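Der Fleiß der Hände

Robotik-Firmen sammeln Handgriffe wie andere früher Suchanfragen. Bei Indow glaubt man, dass die Maschinen daraus lernen. Ein Besuch mit Zweifeln.

Ibrahim Ezeani hebt einen Karton an, setzt ihn wieder ab, drückt auf einen Knopf und sagt: »Noch mal.« Er sagt das an diesem Vormittag oft. Ezeani ist ausgebildeter Tischler, er hat Küchen eingebaut und Treppen repariert, und nun führt er sechs Stunden am Tag einen Greifer aus Kunststoff durch die Luft, damit irgendwann eine Maschine dasselbe tut. Eine Episode nennt man das hier. Anheben, versetzen, loslassen, Ende der Episode.

Das Projekt heißt Prothero. Die Firma dahinter, Indow, sitzt auf einer Büroetage im Gewerbegebiet Udanwood, zwischen einem Großhändler für Sanitärbedarf und einem Fitnessstudio. Seit Februar wird dort aufgenommen. 1129 Episoden hat das Team bis zu meinem Besuch beisammen, und die Zahl wird mir zweimal genannt, einmal am Empfang und einmal beim Kaffee. Was sie bedeutet, bleibt offen. Wer eine Sprachsoftware trainiert, kann sich am Internet bedienen. Wer einer Maschine beibringen will, einen Karton zu greifen, findet im Internet zwar viele Kartons, aber kaum brauchbare Angaben darüber, wie eine Hand sich ihnen nähert, wie weit sie sich öffnet und wann sie zudrückt. Also muss jemand hin und es vormachen.

Früher machte man das am Roboter selbst, ferngesteuert, was teuer und langsam war. Der Handgreifer ist die billige Lösung. Ein Mensch hält ihn, eine Kamera schaut den Fingern zu, die Software rechnet aus dem Video die Bewegung zurück. Der Roboter, der später davon profitieren soll, muss während der Aufnahme nicht einmal im selben Gebäude stehen. Für die Buchhaltung ist das eine gute Nachricht. Ob es für den Roboter eine ist, möchte ich wissen.

Fatima Odukoya leitet die Datenerfassung. Sie kommt aus der Qualitätssicherung und redet auch so, was ich ihr hoch anrechne. Von den 1129 Episoden hat sie 295 aussortiert. Mal war ein Ärmel vor der Linse, mal verlor die Software die Lage des Greifers, mal hatte jemand den Karton schlicht mit dem Knie zurechtgerückt. »Das Knie hat der Roboter nicht«, sagt sie.

Mehr als ein Viertel Ausschuss also, und das bei einer Aufgabe, die jedes Kind im Vorschulalter bewältigt. Odukoya hält die Quote für normal. Sie mag recht haben, nur ist »normal« in einer Branche, die es in dieser Form erst seit wenigen Jahren gibt, ein dehnbares Wort. Unangenehmer finde ich die andere Seite der Rechnung. Was bleibt denn übrig, wenn alles Missratene gelöscht ist? Eine Sammlung von Handgriffen, die gelingen. Eine Maschine, die nur das sieht, weiß nicht, was zu tun ist, wenn ihr der Karton wegrutscht. Ezeani macht deshalb neuerdings absichtlich Fehler. Er greift daneben, korrigiert sich, greift richtig. Gespielte Missgeschicke, sagt er, seien viel anstrengender als echte, man sehe ihnen das Theater an. Ob die Software es auch sieht, kann ihm keiner sagen.

Dann ist da die Sache mit der Gewohnheit. Wer hundertmal denselben Karton versetzt, versetzt ihn irgendwann auf dieselbe Weise, im selben Bogen, mit derselben kleinen Drehung am Schluss. Ezeani hat eine Handwerkerhand, ruhig und sparsam. Eine Kollegin, die ich an ihrem freien Tag nicht treffe, soll ruckartiger arbeiten, und man erkenne ihre Aufnahmen sofort. Fünf Leute wechseln sich bei Prothero ab. Fünf Paar Hände sollen für alle Hände stehen, die jemals etwas angehoben haben. In den Unterlagen, die Indow Besuchern mitgibt, steht das Wort »Vielfalt« auf fast jeder Seite. Gemeint sind dort die Kartons. 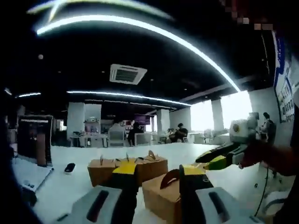

Lernt eine Maschine mehr, wenn man ihr mehr Beispiele gibt? Meistens ja, solange sich die Beispiele unterscheiden; Wiederholungen am selben Tisch bringen nach einer Weile kaum noch etwas.

So weit sind sich alle einig, mit denen ich gesprochen habe. Strittig ist, was aus dieser Einsicht folgt. Indow sagt: neue Gegenstände, neue Räume, eine zweite Schicht, notfalls auch am Sonntag. Bei Climalgate, einem kleinen Lagerbetrieb, der zwei Greifarme angeschafft hat und auf Protheros Ergebnisse wartet, klingt es nüchterner. Dort hat man die erste Fassung des Modells ausprobiert. Die Arme kamen mit dem Versuchsaufbau gut zurecht. Im Regal, unter gelblichem Licht und mit Folie um die Ware, blieben sie mehrfach über dem Karton stehen, als hätten sie vergessen, was sie wollten. Der Schichtleiter hat die Ware dann selbst umgeräumt, es ging schneller.

Odukoya kennt die Geschichte und verteidigt sich nicht. Für sie belegt der Versuch, dass Folie fehlt. Folie habe man bestellt. Danach werde man wohl an Netze müssen, an Säcke, an Kisten mit klemmenden Deckeln. Ich frage, wo die Liste aufhört. Sie überlegt lange und erzählt dann von der Bandbreite der Leitung, über die abends die Videos hochgeladen werden.

Man kann das alles für den mühsamen Anfang einer großen Sache halten. Investoren tun es, und manche von ihnen verstehen etwas davon. Man kann aber auch fragen, warum eine Technik, die menschliche Arbeit einsparen soll, zunächst so viel davon verbraucht, und zwar von der eintönigsten Sorte. Ezeani bekommt Stundenlohn, ordentlich, wie er sagt, besser als im letzten Betrieb. An den Aufnahmen selbst hat er keine Rechte. Seine Griffe gehören Indow, im Vertrag füllt das einen Absatz. Ob er sich Sorgen mache, den eigenen Nachfolger anzulernen? Er schüttelt den Kopf. Eine Treppe repariere das Ding in seinem Leben nicht mehr. Sorgen mache ihm das Handgelenk.

Gegen halb vier ist Pause. Odukoya sieht am Rechner die Aufnahmen des Vormittags durch, doppelte Geschwindigkeit, Kinn in der Hand. Bei einer hält sie an, spult zurück, schaut noch einmal und löscht sie. Ezeani fragt von hinten, welche es war. Die mit der Drehung, sagt sie, und er geht zurück an den Tisch und macht sie neu.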